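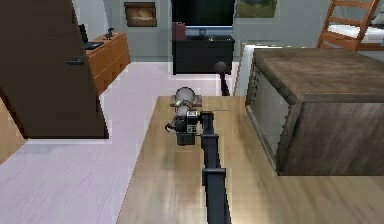 Gatley 常见问题

Gatley 是一套机械臂的运动规划与感知工具，附带一个叫 Notthorpe 的仿真公寓，供大家在弄坏真家具之前先弄坏假家具。本页收录邮件列表里出现次数最多的问题，答案按提问者的耐心排序，越往后越长。腕部那两块黑白标记是 Kurnier 用来做手眼标定的，请不要因为觉得难看就换成自己单位的标志，已经有人换过，后来花了一个下午问我们位姿为什么全是空值。

我需要显卡吗？

渲染需要，规划不需要。只跑规划器的话，一台旧笔记本就够，风扇会替你汇报进度。

Gatley、Kurnier、Peñalver 各管什么？

Gatley 管规划和控制，Kurnier 管感知，Peñalver 管日志和回放。三个名字由三个人在三个不同的月份起的，彼此没有商量。命令行里一律小写，Peñalver 那个带波浪号的字母在命令行里写成普通的 n。配置文件里两种写法都认，混着写也认，我们对此并不自豪。

安装之后第一条命令应该敲什么？

gatley doctor。它检查驱动、网格文件和控制频率，然后给出一份清单。清单里写着“警告”的可以先不管，写着“提示”的反而要看。等级当初标反了，改过来会弄坏很多人的脚本，就一直这么放着。

规划器为什么总说“无解”？

先看目标位姿是不是落在桌子里面。这一条占了来信的大半，我们写了检查，检查也会报错，报错的文字大家不看。其次看碰撞余量。默认余量是 8 毫米，对空旷的桌面很宽裕，对贴着大箱子边沿的抓取就很刻薄。把 margin 调小之前，建议先打开 show_hulls，看看碰撞体长什么样。凸包很大方，凹进去的地方它一概填平，你以为手能伸进去，它认为那里是实心的。

如果碰撞体没有问题，再看采样次数。默认每次查询采 100 个种子，窄通道里不够用。可以调高，也可以给一个中间点。给中间点更快，只是说出去显得不那么智能。

同一个随机种子，两次结果为什么不一样？

随机种子管采样，不管线程。多线程搜索时谁先找到路径谁赢，操作系统在这里有投票权。需要逐位一致，请设 workers 为一，然后去泡茶。提交缺陷报告的时候我们也要求这样跑，免得两边各自描述一条不同的轨迹，吵得还很投入。

深度图在玻璃门上有洞，是缺陷吗？

看你用哪个传感器模型。ideal 模型直接从渲染器里取深度，玻璃算不算表面由材质的 opaque_depth 决定，默认不算，所以深度会一路穿过门板落到后面的柜子上。规划器于是相信那里是空气，信心十足地一头撞上去。noisy 模型会在透明材质上丢点，更接近真实相机的脾气，代价是占据地图里多出一片“未知”。
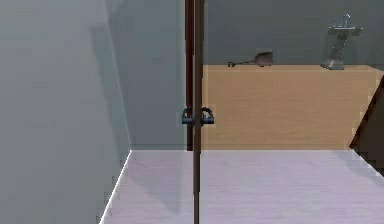

“未知”在规划时默认当作障碍。有人嫌保守，把它改成自由空间，机械臂的动作立刻流畅了许多，直到碰上门板。比较省心的办法是给门单独登记一个几何体，不让感知模块去猜。登记格式见 Kurnier 手册的“先验物体”一节，里面有一段关于门把手的说明，请一并读完：把手要和门板分开登记，否则门板的碰撞体会把把手整个吞进去，抓取永远算不出来。

相邻两帧里，物体的标签会互相跳，怎么办？

打开 track_ids。检测器每帧从头看世界，没有记忆，前一帧叫簸箕的东西下一帧可以叫铲子，它两次都很有把握。跟踪器会按位置和外形把编号接上，标签则取最近若干帧里票数最多的那个。视角移动很小的时候效果很好，跳得很大时请接受它重新认识一遍。

如果只是台面上那几样静物，也可以干脆在场景文件里把它们标成 static，检测结果只用来核对。Leire Lozano 写过一个小工具，能把两帧的检测结果并排列出来，放在 tools 目录下，没有文档，参数名取得还算体面。 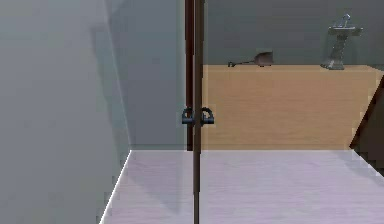
Gatley 用户通讯 第 50 期 · 第 8 页

以下几条转自通讯，文字略有删改，主要是删掉了抱歉。

能不能一边移动底盘一边规划手臂？

能，但要把两者放进同一个状态空间，写法是 joint_group: whole_body。分开规划再拼起来的做法我们试过，手臂认为底盘会停，底盘认为手臂会收，双方都遵守了各自的约束。合在一起之后维数上去了，规划时间也跟着上去。想省时间，可以先锁住躯干，等底盘到位后再放开。

控制器报“跟踪误差过大”，该调什么？

先别调增益。先看轨迹的时间参数化有没有跑过。规划器输出的是一串关节角，没有时间，直接塞给控制器，控制器会按它自己的理解补上，理解通常偏乐观。跑一遍 gatley retime，再看误差。还是大，检查速度上限的单位，配置文件要的是弧度每秒，写成角度每秒的人请放心，你们有一个很大的群体。

夹爪靠近物体时抖动，是物理引擎的问题吗？

多半是接触参数。仿真步长太粗，接触刚度又太高，手指会在“碰到了”和“没碰到”之间来回犹豫。把步长减半，或者把刚度降下来，两样都做也行。小而圆的东西尤其麻烦，比如平放在桌上的圆柱体，接触线只有窄窄一条，手指稍微偏一点它就开始滚。我们给这类物体加了滚动阻尼，在 1 号配置里默认关闭，在 2 号配置里默认打开，没有 3 号配置。

日志文件太大，能不能少存一点？

可以。Peñalver 默认把每个话题都存下来，包括那些从来没有人订阅的。用 --only 指定要存的话题，图像改存关键帧。另外请关掉 debug_tree，它会把整棵搜索树写进磁盘，每次查询一棵，连失败的也写，失败的通常更大。

回放时画面和关节状态对不上，差一小段。

相机时间戳取自曝光结束，关节时间戳取自读数时刻。对齐用 --align nearest，要求高一点用 --align interp。后者需要相邻两个读数都在，开头和结尾各丢一帧，不必来信报告。

旧场景在新版本里打不开。

1.x 的场景文件里，物体朝向的四元数是实部在前，2.0 之后是实部在后。运行 gatley migrate 会自动转换。手工改也行，只是漏掉一个的后果是那件家具优雅地躺倒，然后所有规划都成功，因为挡路的东西没有了。

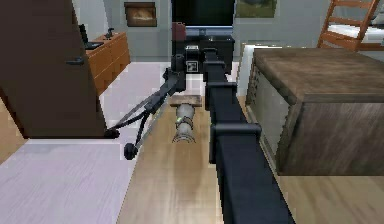

Joon-young Ra 来信指出，上面关于 migrate 的说法不完整：工具只转换场景文件，不转换抓取库，他手上的 152 个抓取姿态升级后全部朝向天花板，而 migrate 打印的是“完成”。他另外建议把“完成”改成“场景完成”，并附上了补丁，补丁只有一行，说明写了两页。

补丁已经合并。抓取库请另外运行 gatley migrate --grasps，运行前先备份，这个命令会原地覆盖，而且跑两遍会把结果转错。

怎样提交缺陷报告？

附上场景文件、随机种子、gatley doctor 的完整输出，以及一段 Peñalver 日志。“有时候不行”请写明是什么时候不行。截图欢迎，用手机对着屏幕拍的也收，只要错误信息看得清。

什么时候支持双臂？

分支已经有了，名字叫 dual_arm_final。它后面还有一个 dual_arm_final_2，请用后面那个。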